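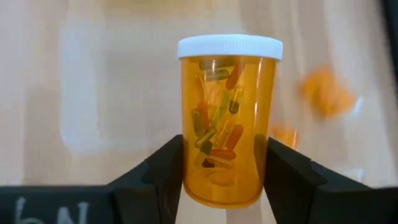 Last updated: 15/04/2020

Figure 3. Wrist camera view during the hold phase. The fingers grip the lower part of the bottle, and the capsules show through the amber wall.

4.2 Grasp height and view of the contents

The reading step needs a clear view of what is inside the bottle, so the grasp planner has to keep the fingers off as much of the wall as it can. In our first version, described by Higuchi and Mohamedi in the Kutirer report, the planner aimed for the middle of the bottle. That gave a firm hold but put the fingers across the contents. We moved the target down to the lower third, as in Figure 3, and left the closing force as it was.

We ran 200 trials with the lower target. A trial counted as a success if the bottle stayed in the grip through the full hold and the classifier returned a label for the contents. By this measure 168 trials succeeded. Most of the failures came from the classifier, and the bottle was dropped in 6 trials. All of the drops were with short bottles, where the lower third leaves little wall for the fingers to press on.

Color is a weak cue in this setup. The amber plastic shifts every capsule toward olive or brown, and two types that look different on a white tray can look much the same through the wall. We therefore trained on images taken through the bottle – the tray images from the Pramside set were used only for shape. Glare on the curved side was left in the training images. Capsules in the middle of the pile are partly hidden from any single view, so the label names the type and gives no count.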